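Kitchen Automation at Teteo: Questions From Staff

Updated June 5, 2018

This page collects the questions kitchen staff have sent in since the spring meetings about the prep arms. It applies to everyone who works in the Platley production kitchen and the two office cafes it supplies. Questions are grouped by subject. If yours is missing, see the last section.

GENERAL

What is being introduced?

Robot arms at the cold prep counters. Each arm is fixed in one spot and works within reach of one counter. It picks things up, moves them and sets them down. The first jobs are moving produce between bowls and boards, clearing boards to the sink side, and putting bottles and containers back in their set positions.

Will the arms cut food?

No. Knife work stays with people. The arms will not be fitted with blades, and no one should hand a blade to one or leave a knife on a board inside the arm's reach.

Will they cook?

No. Hot line work is outside this project. There is no plan on paper for it, and if one is ever written it would have to go through the same staff meetings this one did.

Why cold prep and not dishwashing?

We looked at both. Dishwashing has the most complaints, and we know that. The dish area at Platley is narrow, the floor is often wet, and the load is different every time. Cold prep has a fixed counter and a repeatable layout. It also accounts for a large share of the wrist and shoulder reports in the injury log, mostly from reaching across the counter and back all shift.

Who decided this?

Hollis Kasprzak, operations manager, made the proposal. It was discussed at two staff meetings and approved with changes. The main changes were the rule on blades, the no-layoff commitment described further down, and the right to stop an arm without asking a supervisor.

HOW THE WORK IS DONE

How does an arm know what to do?

Serpil Değirmenci's group sets up each task in simulation first. They build a model of the counter with the usual items on it, then run the task over and over with the items shifted. When a task holds up there, it is tried on a real counter after hours, and only after that during a shift.

The reason for doing it in this order is simple. A dropped bowl in the simulation costs nothing and can be looked at from any side. Changes to speed, grip height and the path over the counter are all made at this stage.
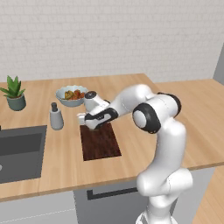 Staff have a part in this too. Before a task leaves simulation, two people who do that job by hand are asked to watch a run and mark anything they would do differently. Their notes go into the next version. Time spent on this is paid at your normal rate and counts as part of your shift.

So far the most useful notes have been about order. The first version of the board task brought produce over before the person had finished with the last batch. Keisha Ferreira pointed out that a prep cook wants a clear board for a moment to wipe down and change knives. The arm now waits for a button press before each new batch.

How many test runs does a task get?

There is no single number. The board task went through 1561 simulated runs before it was tried on a real counter. Of those, 898 used the layout staff had agreed on and the rest used layouts with things out of place. The bottle task needed 418, mostly because there is less that can go wrong.

Does a good result in simulation mean it will work in the kitchen?

It means the task is ready to be tried. Simulated counters are cleaner than ours. Real produce is slippery, bowls get chipped, and people lean across. Expect some tasks to go back for more work after the first real trial. One already has.

Do I have to keep my station laid out a certain way?

Yes, to a degree. Each station with an arm will have marked positions for the board, the bowl and the soap. You can shift things a few inches and the arm will cope. If you need a different layout for a particular order, switch the arm to standby and work as you do now.

What happens if something is in the wrong place?

The arm stops and the station light turns amber. Move the item or press standby. Please don't push the arm out of the way while the light is green.

SAFETY

Can I work next to an arm while it is moving?

Yes, once you have finished the training. The arms run slowly when a person is at the counter and stop on contact. You may still feel a bump. Report every contact, even a light one, on the sheet by the station. These reports are used to adjust the arm and are never used to judge your work.

How do I stop it?

Press the red button on the front of the counter. Anyone can press it at any time, for any reason, and you do not need to explain it to a supervisor. A trained person has to restart the arm.

What about sleeves, hair and aprons?

The usual kitchen rules apply, with one addition: apron strings must be tied at the back at any station with an arm. Front-tied strings hang at gripper height.

Who cleans the arms?

The person closing the station wipes down the gripper and wrist with the same sanitizer used on the counters. The arm must be off and parked. The closing checklist has been changed to include this, and five minutes have been added to the closing shift for it. If it takes you longer, write down the real time. We would like to correct the allowance in August.

How are allergens handled?

The gripper fingers come off. There is a separate set for allergen orders, kept in a labeled tub on the top shelf. If you aren't sure which set is on, treat the arm as contaminated and leave it on standby until the fingers have been changed.

JOBS, HOURS AND PAY

Will anyone lose their job?

No one employed at Platley when the first arm goes into service will be laid off because of it. This is in writing, and a copy is posted by the schedule board. It covers part-time staff as well as full-time.

What about hours?

Hours at cold prep will change. We expect fewer early starts at the counters and more hours in packing and order checking. If your own hours would drop, your shift lead has to talk to you before the schedule is posted and offer hours elsewhere in the kitchen. You can turn down a change of area once without giving a reason.

What about people hired later?

The written commitment does not cover them. Some staff have objected to this, and it is on the list for the next meeting. We can't promise how it will come out.

Does the pay change?

Anyone who completes the training and works at a station with an arm moves up one step on the pay scale. The step stays with you if you later move to a station without one.

Will I be expected to work faster?

The order targets for cold prep stay the same through the trial. After that they will be looked at again, and staff from the counters will be in the room. Several people told us that they expected the targets to go up as soon as the meetings were over. Hollis has agreed that no target will change without notice on the schedule board.

Can I ask for a station without an arm?

Yes. There will be counters without arms for the whole of the trial. Put your request to your shift lead. Temitope Ojo keeps the list and will tell you where you stand on it.

TRAINING

What does the training cover?

Starting, stopping, standby, cleaning, changing the gripper fingers, and what the lights mean. It is done in two sessions, one in the training room and one at a counter. Both are paid.

Do I need computer skills?

No. You use three buttons and read three lights. Staff who want to learn how tasks are set up can ask to sit in with the simulation group. Raili Partanen moved over from salad prep this way and now checks new layouts before they are tested.

Is the training in other languages?

The written guide is in English and Spanish. If you need another language, tell Temitope before your first session so that someone can be found to interpret.

PRIVACY

Are there cameras on the stations?

Each station has one camera pointed down at the counter. It sees the work surface and your hands. It does not record sound.

Is the video kept?

Only when the arm stops by itself or someone presses the red button. In those cases a short clip is saved so the simulation group can rebuild what happened. Clips are deleted once the fault is closed. Supervisors don't have access to them, and they can't be used in a performance review.

Can I see a clip I'm in?

Yes. Ask Serpil or anyone in her group.

EQUIPMENT AND SUPPORT

Who looks after the arms?

Telitz handles repairs and the yearly inspection. Small problems, such as a loose finger or a light that won't clear, go to our own maintenance desk first. Hayashi supplies the counter mounts and replacement finger sets.

What if an arm breaks down in the middle of a shift?

Switch it off, hang the yellow tag on it and carry on by hand. Staffing during the trial is set at a level where every counter can run without its arm. Call the maintenance desk when you have a minute. Orders come first.

When does the trial end?

The first review is in August. The arms could stay, be moved to other counters or be taken out. The contact sheets, the injury log and a staff survey will all be used in the review, and the results will be posted here.

MY QUESTION ISN'T LISTED

Write it on a card and put it in the box by the time clock, or give it to Temitope Ojo or your shift lead. You don't have to sign it. Answers are added to this page, and a printed copy is kept in the break room.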